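If you have been following along with the earlier pages, you already have a folder of recorded folding episodes sitting on your drive and probably a fair amount of curiosity about what to do with them. Today we're going to turn those recordings into something a policy can train on, which mostly means getting the gripper width and the camera timestamps to agree with each other. It's not glamorous work, but I promise it pays you back later (and it goes nicely with a cup of coffee).

I use Verent for the whole job. Everything below should work with other tools too, though you'll have to translate the commands.

## 1. Import the session

From the root of your project, run:

```
verent import ./sessions/muvach --task fold_shirt
```

My Muvach session came to 2852 frames for one long episode, and the import took less time than finding my charger did. If yours stops with a message about missing intrinsics, copy your fisheye calibration file into the session folder and run the command again. Please don't be tempted to use a plain pinhole calibration! The corners will look fine at a glance and your marker poses will be quietly wrong.

## 2. Check the markers

Next we want the opening between the fingers at every frame, and we get it from the small printed marker on each one. Open the viewer and jump to a frame near the start:

```
verent view fold_shirt --frame 500
```

You're looking for both markers in full, with nothing draped over them. Cloth is the usual troublemaker, and a shirt hem can wander over a marker the moment you start to lift.
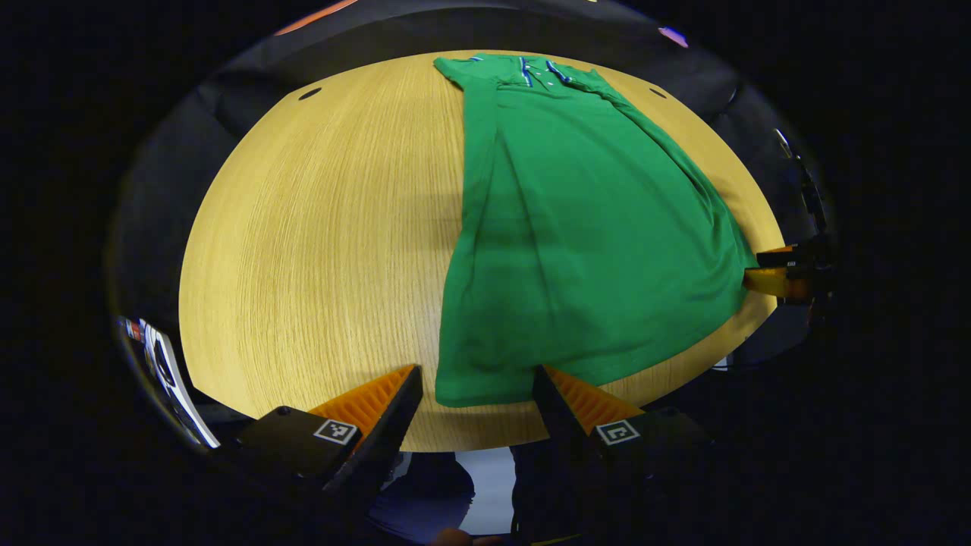 *Both finger markers in view at the hem of the green polo, with a second gripper at the right.*

Once you're happy with a frame or two, run the detector over the whole episode:

```
verent markers fold_shirt --fisheye --out width.csv
```

Open the CSV and scroll through it. Short gaps are normal, and the next step fills them in. If you see a long gap, go back to the viewer and have a look at those frames before you do anything else. In my case the worst one began at frame 1770, and I ended up trimming it out.

## 3. Fill gaps and line up the clocks

```
verent align fold_shirt --width width.csv --max-gap 8
```

The `--max-gap` value is in frames. I started out much more generous than eight, and the filled-in widths drifted straight through a grasp as if it had never happened, so keep it small. For a session with two grippers, add `--pair` and the aligner will put both streams on one clock. Each gripper still needs its own width file.

## 4. Export

```
verent export fold_shirt --format zarr --resize 224
```

Load the result and plot the width against time before you start any training. You should see clear dips where the fingers close and flat stretches in between. If the whole curve looks jittery, try the detector again with `--subpixel`, which is slower but a good deal calmer on small markers.

Next up is the training config, where we'll set the action horizon and finally get to use that export.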